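Should We Buy the Robot?
A money-and-machines explainer for readers 8 and up
By Noreen Cronin

Suppose a grown-up you know runs a hotel. One day a salesperson calls and says, "We have a robot that can pick up clothes and tidy the bedrooms. Would you like to buy one?"

It sounds great. I have been writing about machines for kids for a long time, and it always sounds great. So before anybody gets out a checkbook, let's look at a robot trying one small part of the job: handling a piece of clothing on a bed. 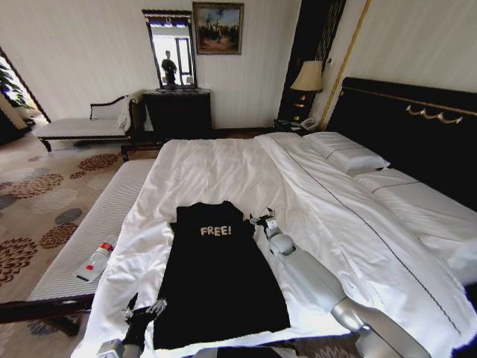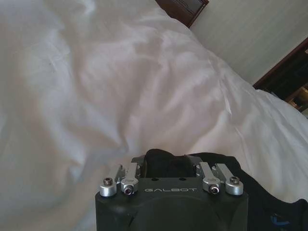
Think about the last time you picked up a T-shirt. You didn't plan it. Your hand went out, your fingers closed, and up it came. You could have been singing a song or arguing with your brother at the same time.

For a robot, cloth is one of the hardest things there is. A brick stays the same shape when you grab it. A shirt doesn't. It slides, bunches up, folds over itself and hides its own sleeves. The robot has to work out which part is the shirt and which part is the sheet, then where the edge is, then how hard to squeeze. If it squeezes in the wrong spot, it may pull up the sheet too.

So my first rule for buying a robot is to pick the job before you pick the robot.

What is the job, exactly?

"Tidy the room" is not one job. It is a big pile of little jobs wearing one name. Try writing down what you do when you clean up your own room. You might pick up clothes, decide which ones are dirty, fold the clean ones, open a drawer, find out the drawer is full, push things down, shut the drawer, find a sock, and open the drawer again.

A robot might be good at one of those and hopeless at the next. When a seller says a robot "can do laundry," a careful buyer asks which part. Can it pick up a shirt? Can it turn one right side out? What about a tiny baby sock, or a slippery dress? What does it do when it finds a wet towel under the shirt?

If the seller starts talking about something else at this point, write that down.

The price on the tag

Most people think the price of a machine is the number on the tag. I wish it were. The tag is only where the spending starts.

You know this already if you have ever been given a pet. A goldfish doesn't cost much. The tank does, and so do the filter, the food, the little castle, and the net you lose and have to buy again.

A robot has a tank and a castle too. Here is what can go on the list besides the robot itself:

Delivery, and somebody to set it up.
Teaching it the job, which can take many tries.
Electricity to charge it.
New parts when old ones wear out. Fingers get used a lot, so ask about fingers.
Computer programs, which you may have to pay for every year.
A person to watch it, help it when it gets stuck, and fix it.
A place to keep it when it isn't working.

Look at that list again and find the person. Plenty of sellers leave the person off. They will tell you the robot saves work, and maybe it does, but somebody has to be paid to look after it. If one worker spends the whole day standing next to the robot, you have not saved a worker's time. You have bought a very expensive thing for that worker to look at.

Let's do some math

I made up a pretend hotel for this part so we can use easy numbers. Let's call it the Ní Bhriain Hotel. It has 40 rooms.

Two robot companies want to sell it a machine. They are pretend as well. One is called Trovell and the other is called Flirka.

The Trovell robot takes 8 minutes to pick up and fold one shirt. The Flirka robot takes 7 minutes. Flirka's ads say, in giant letters, FASTER THAN TROVELL! And it is, by one minute.

Now suppose each room has 2 shirts to fold. That makes 80 shirts in all, because 2 times 40 is 80.

For Trovell, 80 shirts times 8 minutes is 640 minutes. That's 10 hours and 40 minutes.

For Flirka, 80 shirts times 7 minutes is 560 minutes. That's 9 hours and 20 minutes.

So Flirka really does win. But did you notice what the ads left out? They told you which robot was faster than the other robot. They never told you how fast a person is. Ask a grown-up to fold a shirt while you time it. Then multiply that by 80 and see who you would hire.

We also left out some time. A robot has to get from one room to the next, and it has to stop and charge. It may drop a shirt and start over. All of those minutes count, and our nice neat sum has none of them in it.

To be fair to the robots, a slow machine can still be useful. If it can work safely for a long stretch without help, maybe nobody minds that it takes all night. Dishwashers are slow, and people love them. But a dishwasher doesn't need you standing beside it, and that is a question you have to ask about the robot.

The trouble with demos

A demo is when a seller shows you the machine working. It is short for "demonstration." Demos are fun, and I go to as many as I can. I also keep my hand on my wallet.

A demo usually shows the robot doing the job it has practiced, with things it has met before. Imagine if your spelling test only had words you picked yourself. You'd get a great score! It wouldn't tell your teacher much about the words you didn't pick.

Videos need even more care. A video can be sped up. It can show the one good try and skip the bad ones. Sometimes a person is steering the robot from somewhere else, like a puppet. There is nothing wrong with that if the seller says so, and it can be a good way to help a robot learn. But if you are paying for a robot that works by itself, you need to know who is doing the thinking.

The same goes for pictures, by the way. A photo can show you that a robot has hold of something. It can't tell you how many tries that took, or what happened next.

Good questions for a demo are:

Can I bring my own shirt?
Can you mess it up and start again?
How many times out of ten does it work?
Is the video playing at normal speed?
Is a person controlling it?
What happens when it drops something?

I like the first one best. Bring the strangest shirt in the house – one with buttons, a hood and one sleeve inside out.

Try before you buy

Suppose the Ní Bhriain Hotel still likes the idea. It doesn't have to buy a robot today. It could rent one and give it a trial. A trial is like borrowing a library book before you ask for your own copy.

Let's say the trial starts in March. Before it begins, the hotel should write down what would count as "good enough." Maybe the robot has to fold the shirts from 2 rooms with no help at all. The important word is "before." If you wait until afterward, it's easy to fool yourself. You've had the robot for weeks, you've given it a name, everybody waves at it in the hallway, and suddenly you are making excuses for it.

(The Ní Bhriain robot would be named Skitov. I've decided.)

During the trial, somebody keeps a notebook. Every time Skitov needs help, it goes in the notebook. Every time it does the job properly, that goes in too. Writing down only the bad parts would be cheating just as much as writing down only the good parts.

Then the hotel adds up the money. What did the rent cost? What did the helper's time cost? What would the same work have cost without the robot? And there is one more question, which I would ask the people who clean the rooms: did this make your day easier or harder? They know more about bedrooms than the boss does, and a lot more than the salesperson.

What else could the money buy?

Grown-ups have a long name for this. They call it "opportunity cost." It means that when you spend money on one thing, you can't spend it on another.

If you buy the giant bag of candy, you can't buy the comic book. If the hotel buys a robot, maybe it can't buy a better washing machine, or new carts with wheels that don't squeak, or pay the cleaners more. One of those might help more than the robot would. They don't make very exciting videos, though.

Waiting is a choice too. Machines can get better and cheaper as the years go by. They also might not, and sellers are always sure that next year will be amazing. I would plan for the robot you can see working now, with your shirt.

Try it at home

Pick one chore in your house. Write down every little step, even the silly ones. Next to each step, write whether you think a robot would find it easy or hard. Then put on a pair of thick winter gloves, close one eye, and try the chore using only your thumb and one finger on each hand.

Time yourself. Do the whole thing three times and write down all three results, including the one where you knocked over the laundry.

Words to know

Budget: a plan for how much money you will spend, and on what.
Demo: a show put on to let you see how something works.
Gripper: the part of a robot that grabs things, like a hand.
Trial: a test you do before you make up your mind.
Opportunity cost: what you give up when you choose something else.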